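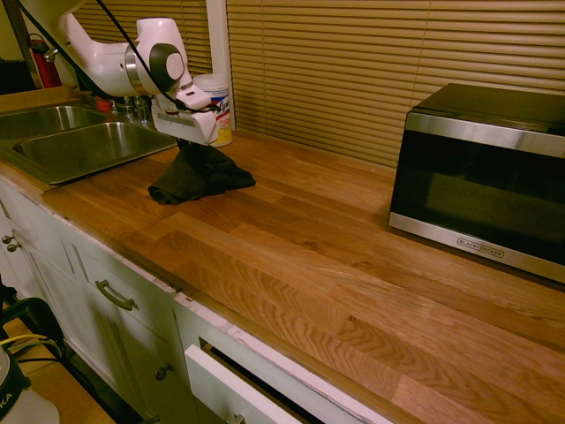 Kyung-hwa Cha

Taklow will change the way it handles textile waste in January, when clothing, bedding and household cloth can no longer go in the gray curbside bins. Residents will instead use orange bags, picked up once every two weeks on the same route as cardboard.

The rule covers all fabric, including worn, torn or stained pieces. Shoes are accepted if tied in pairs. Carpet, foam pillows, mattresses and anything soaked in oil, paint or solvent stay outside the program and must be taken to the transfer station on Oden Road.

The city public works department said the orange bags will be mailed to single-family homes with the December water bill. Each home gets a starter roll of 24 bags. Replacement rolls will be free at the public library and at the Oden Road station. Apartment buildings with more than eight units will get a shared container, and the building owner is responsible for keeping it closed and dry.

Moisture is the main technical limit. Wet cotton grows mold within days in a closed bag, and one moldy item can spoil the rest. The department's guidance says cloth should be washed or at least fully dry, and that bags should be knotted and set out no earlier than 6 p.m. the evening before pickup. Bags found open or wet will be left at the curb with a tag.

Collected material will be trucked to a sorting hall in Wullari, 60 miles to the north, run by Ko Fiber Recovery under a two-year contract. There it will be divided into three streets of material flow by condition and fiber content: wearable items for resale, cotton-rich cloth for wiping rags, and mixed fiber for shredding into insulation and padding. Items with a high share of elastic fiber are the hardest to place, and the contract allows the company to send them to disposal if no buyer is found within 90 days.

Dark cloth presents a separate problem. Near-infrared scanners, the usual tool for telling cotton from polyester, depend on reflected light, and some black dyes absorb most of it. The contract requires that items the scanner cannot read be checked by hand against the sewn-in label -- where one is still attached -- before they are assigned to a grade.

A trial held last spring covered 107 households in the east end of the city. According to the department's report, the most common errors were bagged carpet scraps and single shoes. Several households also asked whether buttons and zippers had to be removed. They do not. The shredding line has a magnet and an air separator for hard parts.

The monthly solid waste fee will rise by $2 to pay for the added truck route and the bags. Homes already on the reduced-rate plan are exempt from the increase. Charity drop boxes on private lots are not affected by the rule and may continue to operate under their present permits.

The city will not issue fines during the first six months. After that, a gray bin found to hold a large amount of cloth will draw a written warning, followed by a $15 charge for a repeat within the same year. The pickup calendar will be printed on the back of the December bill.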